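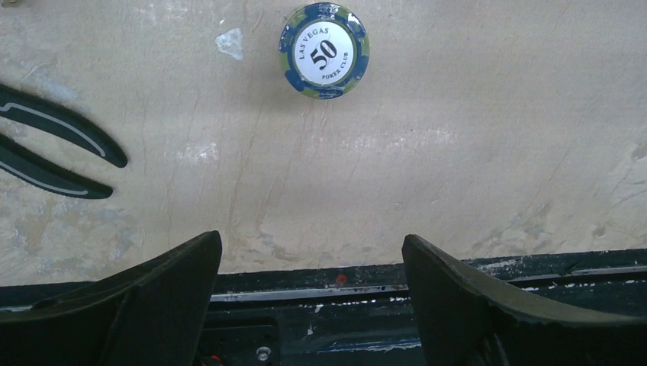 Is a poker chip with a casino-sounding name and a 50 on it worth fifty dollars? Almost never, unless a licensed casino issued it and will still cash it.

That was the short version of my reply to Precious, and I'm posting the long version because three of you wrote to me off-list to argue.

On Aug 4, 2023, Precious Adams wrote:
> Picked up the Domenano lot, 1000 chips in four cases. The
> blue and olive ones say LAS VEGAS, then 50, then POKER CLUB.
> The Weltgate price guide has "Las Vegas club chips" at a
> pretty good number. Has anyone sold these? Should I split
> the lot or keep it together?

I'd want to see which chips Weltgate means before getting excited. "Las Vegas Poker Club" reads to me like something a home set maker would put on a label. The wording gives a city and a type of club, and that's not much to go on. The blue and olive rim is nice enough, I'll give it that, but edge spots in a casino style can be printed on anything.

Also, the guide's entry 227 has no photo and no weight. I've complained about this before. Matlala bought on the strength of an entry like that and is still sitting on 1333 chips.

What I'd do, Precious: weigh ten of them on a kitchen scale, look at the rim under a loupe to see if the color goes into the chip or sits on top, and check whether the white label is a sticker. Then post what you find. Until then I'd keep the lot together and price it as a playing set.

If someone has a chip like this with paperwork from a real card room, I'll read it. "My uncle brought it back from Vegas" isn't paperwork.

Stivley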